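About Clarkar

Who we are

Clarkar writes software for robot arms. Control, perception, planning, and the boring tooling in between. We don't build arms and we don't sell them – you bring yours, we make it pick things up.

Started by Savita Semwal, who had spent years fixing other people's motion planners and wanted to write one she could stand to read. First office was a rented room in Corkosthorpe. Still in Corkosthorpe, bigger room, same kettle.

What we make

Akier is the planner. Takes a grasp target and a model of the bin, gives back a path that keeps the wrist, the gripper and the cables out of the walls. Runs at 20 Hz on an ordinary desktop, no special hardware. Cables are the hard part. Most planners pretend they arent there.

Bouazza is the perception side. Segments clutter, ranks grasps, says when it isn't sure. We train it on mixed junk, cheap stuff, toys and cups and spoons, things that lie on top of each other and don't match any catalog. If it copes with that, your boxed parts are a holiday.

Both share one log format. Every pick gets a record: what the camera saw, what the planner chose, what the arm did. Replay any of it later, at your desk, with a coffee.
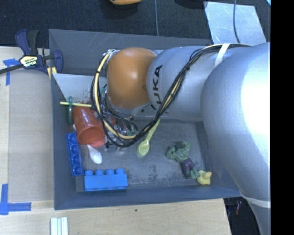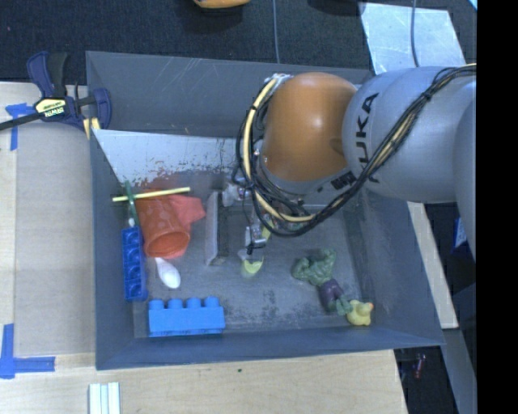
KUKA arm over the gray bin, toy bricks, the duck and the big green guy.

Same test suite for every release. 257 scripted scenarios in simulation, then 100 picks on a real arm before anything gets tagged. Fail on the arm and it goes back, doesn't matter how good the sim numbers were. We've pulled a release at 11 at night over one bad approach angle. Would do it again.

How we work

Small team, everyone on the support rota, including Savita. You write to us, you get somebody who has commited code that week. We read your logs before we call you back, so please send the logs.

Install is usually remote. Calibration takes 30 minutes if your camera mount is solid, a lot longer if it wobbles. Check the mount first.

We release in the spring and again in November. Bug fixes whenever. Changelog is public and written in plain words, including teh embarrassing entries.

Working here

We hire for controls and for perception, sometimes for tooling. No puzzles in the interview – we give you a real log from a failed pick and talk it through with you. Students welcome, paid, proper desk.

Get in touch

Use the contact form. Tell us which arm, which camera, what's in the bin. Visits to Corkosthorpe by appointment, mornings are best.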